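Chapter 4
Garuda and the Serpents: A Family Quarrel

Two sisters are looking at a horse. It is far away, at the edge of the ocean, and it is the most beautiful horse there has ever been. One sister asks the other what color she thinks it is, and by the next morning one of them is a slave.

I have started this chapter with students for years now, and I have never found a better way in. There's no battle yet, no king, no god handing out weapons. There are two women, Kadru and Vinata, both married to the sage Kashyapa, and a bet so small that you or I would have made it for a cup of tea. Out of that bet come the theft of the drink of immortality, a fight with all the gods at once, the reason snakes have forked tongues, and the reason Vishnu rides on the back of a giant bird. I love this story and I hope that by the end of the chapter you'll love it too!

In Chapter 3 we read the churning of the ocean, when the gods and the demons pulled on a snake wrapped around a mountain and all sorts of treasures came up out of the milk. One of those treasures was the horse Uchchaihshravas. Keep him in mind. Another was amrita, the drink of immortality, and you will need that one as well. The Mahabharata weaves the two stories together in its first book, the Adi Parva, and a reader who comes to Garuda without having read the churning will miss half the fun.

The two wishes

Before the bet, there was a promise. Kashyapa, pleased with his wives, offered each of them a wish. Kadru asked for a thousand serpent sons, all equally splendid. Vinata asked for only two sons, but they had to be stronger than all of Kadru's put together. You can hear the rivalry already, can't you? The wishes were granted, the eggs were laid and put away in warm jars, and for five hundred years nothing happened.

Then Kadru's eggs hatched, all thousand of them. Vinata's two eggs just sat there. She couldn't stand it. She broke one open, and inside was a son who was formed from the waist up and unfinished below. This was Aruna, and his first words to his mother were angry ones. Because she had been too impatient to wait for him, he said, she would become the slave of the very sister she envied, and only her other son could free her, so long as she left the second egg alone for another five hundred years. Then he rose into the sky, where he became the charioteer of the sun. If you have ever seen the sky go red before sunrise, the old poets would tell you that you were looking at Aruna.

Read that passage slowly when you reach it (it is the first of the readings at the back of this chapter). Many students come away feeling that Aruna is cruel. Others feel terribly sorry for Vinata, who wanted nothing more than to see her children. The text lets both feelings stand, and I'd ask you to do the same for now.

The bet

So we come back to the horse. Vinata says he is white all over. Kadru says his body is white but his tail is black. They agree to go and look in the morning, and whoever is wrong will serve the other.

Kadru knows perfectly well that she's going to lose. That night she tells her sons to turn themselves into black hairs and cling to the horse's tail. Some of them refuse, and she curses them: they will burn in the great snake sacrifice of King Janamejaya. That sacrifice is where the Mahabharata itself is being recited, so the curse reaches right out of this little story and takes hold of the big one around it. I remember the first time I noticed this, on a bus, and I had to close the book for a while.

Most of the serpents gave in. In the morning the tail was black, and Vinata went into her sister's service.

Some questions to carry with you as you read:

Does Kadru win the bet? She said the tail was black, and on the morning they looked, it looked black.

Why does a curse from a mother count for so much? Compare it with the curses of sages in Chapter 2.

Who in the story ever objects to the cheating?

The bird

When the second egg finally opened, Garuda came out already enormous and blazing like fire, so bright that the gods mistook him for Agni and begged him not to burn up the world. He kindly made himself smaller. (I have a great fondness for this moment. He has been alive for a few minutes and he is already being considerate.)

But his mother was a slave, and so he was ordered about too. He had to carry the serpents on his back wherever they wanted to go. One day he asked what it would take to set his mother free, and the serpents gave their price. Bring us the amrita.

What follows is an adventure, and I won't spoil all of it. He's hungry, to begin with, and finding a meal big enough for him takes up a good deal of the tale. There is an elephant fighting a tortoise. There is a branch that breaks with a crowd of tiny sages hanging from it upside down, and Garuda has to fly about with it in his beak looking for a place to set it down without hurting anyone. There is a spinning wheel with razor edges, and there are two guardian snakes who never blink. He gets past everything and takes the amrita, and here's what I want you to notice: he doesn't drink a drop of it. Vishnu is so impressed by this that he offers a gift, and Garuda asks to be placed above him, and to be free of old age and death without ever tasting the drink. Then Garuda, not to be outdone, offers Vishnu a gift in return! Vishnu asks him to be his mount. And so that both promises can be kept, Garuda also sits on Vishnu's flagpole, above the god's head.

How the debt is paid

Garuda carries the amrita to the serpents and sets it down on a patch of kusha grass. He has brought it, as agreed, and his mother is free from that moment. He suggests that the serpents bathe before drinking something so holy. Off they go, and while they are bathing, Indra swoops in and takes the amrita home again, just as he and Garuda had arranged.

The serpents come back to find nothing there. They understand at once that they have been paid for one trick with another. They lick the grass in case a little had spilled, and the sharp blades split their tongues in two.

It's a wonderful ending, and funny, and it also asks something rather hard. Garuda has kept his word exactly. He has also cheated. When we get to Krishna's advice on the battlefield, in the second half of this book, you'll meet the same puzzle in a much darker form, and I think it helps to have met it first among birds and snakes.

The story outside the book

Tales like this one were told aloud long before most people could own a copy of them, and they still are. My own way in was through the village of Vadulura, where the Garuda story is told over several nights with lamps and painted cloths. The teller's cloths there show the serpents with kindly faces. I asked about it and was told, with some patience, that snakes keep the rats out of the rice. The tellers of Vadulura also give Vinata a long song while she waits by the second egg, 207 lines of it, and not one of those lines is in the Sanskrit. It is my favorite part of the whole performance. Children fall asleep during it and their grandmothers don't.

Garuda traveled a long way from India as well. He is on the national emblem of Indonesia, and on that of Thailand, and he looks different in each place, sometimes mostly bird and sometimes mostly man. In the color section you'll find a set of shadow figures from the Sukprasert collection in which he has a man's hands and a very cross expression. Put those beside the carved panel at Eterham, where he is shown with a snake in his beak, and ask yourself which moment of the story each maker had in mind.

How to use this chapter

The readings begin after the map. The first is Aruna's birth, the second is the bet, and the third, which is the longest, follows Garuda from hatching to the patch of kusha grass. I have used the Damamum translation throughout. It's plain and quick on its feet, and it keeps the repeated lines that some translators trim away. Please don't skip the repeats. A listener in a crowd needs to hear things twice, and after a page or two you will start to hear them coming and look forward to them.

Names are a worry for many readers at first, and Garuda alone has a great heap of them. You don't need to learn them all. Keep a list on a loose sheet, write down who is whose mother, and add to it as you go.
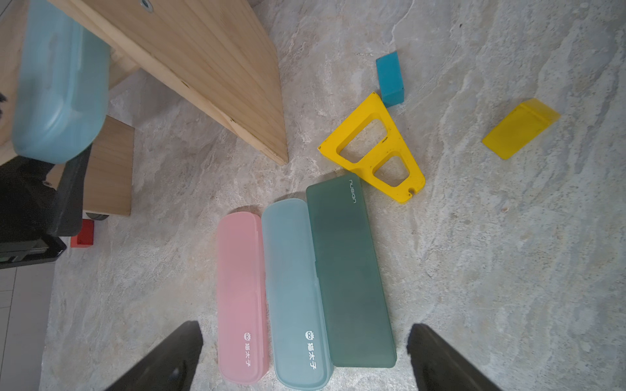

Your list will get untidy by the second reading, when Kadru's sons begin to be named one after another. Let it. Mark Vasuki and Shesha, who both come back later, and allow the rest to slither past. Shesha in particular deserves a star beside his name: he is the eldest, he leaves his brothers because he can't bear how they treat Vinata and her sons, and he ends up holding the whole earth steady on his head. His story is told on page 376, and if you find you can't wait, go and read it now. Then come back and meet Aruna.

Comments

Used this with my evening class and we spent the entire hour on whether Kadru won the bet. Never got to the bird!

I grew up hearing that the serpents were Garuda's cousins. Shouldn't it be half-brothers, if Kashyapa is the father of all of them?

Reply: Yes, both, depending on how your family counts it. They are half-brothers through the father and cousins through the mothers.

Is the Vinata song written down anywhere? I would love to read it, even in part.

My copy is the 2000 printing and Shesha is on a different page. Look under S in the index if yours doesn't match.

Contact | Copyright, all rights reserved | Back to top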